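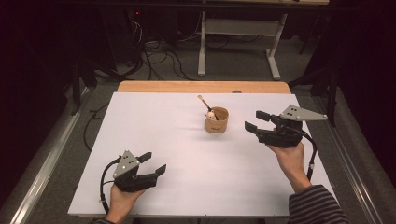
Skinner Street Writers' Circle — Short Fiction

Rule 30

The rule book at Istix ran to 116 pages, and I was hired to make it longer.

My job was standards. I sat behind the operators with a clipboard while they held a gripper in each hand and went after a paper cup with a paintbrush in it, and I marked down every time they broke a rule. Rule 3 said both grippers had to be open before either one went near the cup. Rule 12 said no talking. Rule 30 said that any attempt that felt unnatural must be thrown out and done over.

"Unnatural to who?" the operator asked me on my first morning. She had a striped long sleeve down to her wrist and a small white-headed figure sitting in the cup next to the brush.

I looked it up. Page 84 sent me to page 9, and page 9 sent me to the Priliro guidelines, which the company had paid for and never printed.

"To you, I guess," I said.

"It all feels unnatural. I'm holding a paintbrush with a pair of pliers."

She threw out her next two attempts, then the two after that. By lunch she had kept none. I wrote "full compliance" on the sheet, and it was true.

The man from Vasura came in January to certify us. He read my sheets for an hour and never once looked at the table. He liked the clipboard. He asked if we had a rule for how the sheets were stored, and I said we would by evening.

After he left, the operator picked up the brush, set it down, and dropped it back in the cup. It took her a few seconds. She was talking the whole time, something about her sister's car.

"Keep that one," I said.

"It breaks rule 12."

I had the pen on the box already. The certificate was up on the wall behind us, still in its plastic. I thought about who would ever read the sheet, and I left the box blank — then I went back to my desk and started on page 117.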